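How Do You Teach a Robot to Pack a Pencil Case?

By Neelam Negi

Think about the last time you put your school supplies away. You grabbed a glue stick, dropped it in your pencil case, and zipped it shut. Easy, right? You probably thought about lunch the whole time.

Now imagine explaining that job to somebody who has never had hands. Where do you hold the case? How hard do you squeeze? What do you do when the soft part flops over? For a robot, putting away one glue stick is a seriously big deal!

I've spent the past few weeks learning about a kit called Clurolano, made by a small company named Tistora. It's built to help people teach robots jobs like this one, and I think it's one of the coolest things I've written about for this page.

So what's in the kit?

The main parts are two hand-held grippers. A gripper is what many robots have where you have a hand. Your hand has four fingers and a thumb that all bend in different places. A simple gripper just opens and closes, a bit like kitchen tongs or a crab's claw.

The clever idea behind Clurolano is that there doesn't have to be a robot in the room when the teaching happens. A person holds one gripper in each hand and does the chore. The kit keeps a record of how the grippers move and when they open and close. Later on, a computer studies that record, and the robot gets to practice.

It's a lot like learning to tie your shoes. Someone showed you, slowly, over and over (and over!), and you watched their hands.

Setting the table

One of the starter lessons is all about stationery. You need a pouch with a zipper, something to go in it, and a clear table. You hold the grippers just above the table, one on each side of the pouch, and get ready to go.

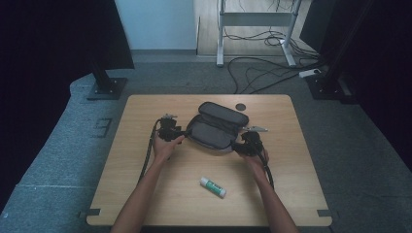 A gripper for each hand, an open pouch in the middle, and a glue stick close by.

Look at how the hands mirror each other. Teachers call this a two-handed task, and those are extra tricky for robots. If you try to close a soft case with one hand, it slides around. With two, one hand can keep it steady and the other can do the moving. Both sides have to work as a team, and a robot has to learn the teamwork part too.

Did you also spot the black cables coming off the grippers? They mean you have to plan your moves a little. A cable that gets under your elbow in the middle of a lesson is very annoying. I found that out on my first try, when I dragged one right across my notebook.

Again, again, again

One good lesson is not enough. Ankit Tomar, who writes the practice cards that come with the kit, told me that he did the pouch lesson 40 times in one afternoon. He moved things a tiny bit each time. Sometimes the glue stick pointed a new way. Sometimes the pouch was turned.

Why bother? Suppose you only ever practiced catching a ball thrown from the same spot. You'd get great at that one catch, and then your friend would take two steps to the left and the ball would bop you on the nose. Robots have the same trouble. Mixing things up helps them handle a table that doesn't look exactly like the last one.

By the end of December, his collection had grown to 248 lessons. "My wrists got very good at pouches," he said.

What I liked, and what I'd change

I loved how quickly it starts to make sense. On my first go I couldn't pick up anything smaller than an orange. By the fourth I was lifting crayons! The practice cards are great as well. They have big drawings and short sentences, and my favorite is the one about folding a washcloth.

The grippers do feel heavy after a while, though, and around 2 lessons in a row was plenty for my arms before I wanted a rest. Smaller hands will need a grown-up partner. I'd also like longer cables, and a card that tells you what to do when you drop something, which I did a lot.

Try it at home

You don't need a kit to feel what a gripper feels. Find two pairs of kitchen tongs (ask first) and a pencil case. Put a glue stick next to it. Now, using only the tongs, open the case, put the glue stick inside, and close it again.

Have a friend watch and write down every single move you make. "Picked up glue" is too short! Did you turn it first? Which side did you hold? Did the other pair of tongs help?

Then swap places and see if your friend can follow the list exactly. If the glue stick lands on the floor, go back and find the step that's missing.

Words to know

Gripper: the part of a robot that grabs and holds things.
Task: a job with a start and a finish, such as closing a pouch.
Demonstration: showing how to do something by doing it yourself.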